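**For immediate release: February**

# Fold it out, fill it up, stick it on a shelf: our storage cubes are back at Lolstead

Hello from the Grinex workroom! I've been told a press release ought to sound grown-up, but I'm too pleased about this one, so you're getting it in my own words.

Our fold-flat fabric storage cube goes back on sale this month at the Lolstead shop, and for the first time it'll be in the Cavton branch too. We sold out well before Christmas (sorry again to everyone who rang up) and we've now got 4000 of them sitting in the warehouse, so please do come and take them off our hands.

If you haven't met it before, it's an open-topped cube with a bright white front and a beige-grey lining, and there's a cutout handle on the front with a fabric pull across it. I use mine for jumpers, mostly. My hall one has become the home for hats, odd gloves and whatever gets dropped on the way in from the garden, and I've stopped pretending I'll sort it. When you don't need it, it collapses and slides behind a wardrobe or under the bed.

We did change a couple of things after last year's batch. The pull on the front is a bit wider, as people with bigger hands were struggling to get their fingers round the old one, and the base panel now stays put when you lift the cube with something heavy in it. The size is the same as before, so new ones will line up with any you've already got at home.

The fabric is cut and stitched for us by Karagiannis, the family firm we've worked with since our very first laundry bags, and they've been wonderfully patient with me while I dithered over the lining colour. I wanted something that wouldn't show every bit of fluff from a black T-shirt, and I think we got there in the end!

The cubes come singly or in packs of two. The first 300 customers at Cavton will get a free set of tie-on card labels with any pack, while they last, and you can ask for them at the till.

Both shops will have made-up cubes out on the tables, so do pick them up, pull them about and try folding one down. Bring your shelf measurements if you can. I can't count how many times I've had to say "well, how wide is the gap?" to someone who then has to ring home and find out.

**Press and stockists:** sample cubes can be borrowed from the Lolstead shop, and trade price lists are available on request from the Grinex office. 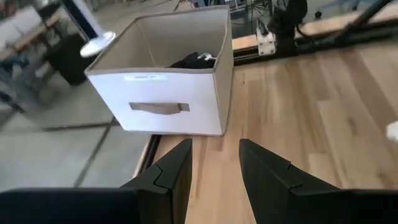
*The Grinex fabric storage cube with white front and beige-grey lining.*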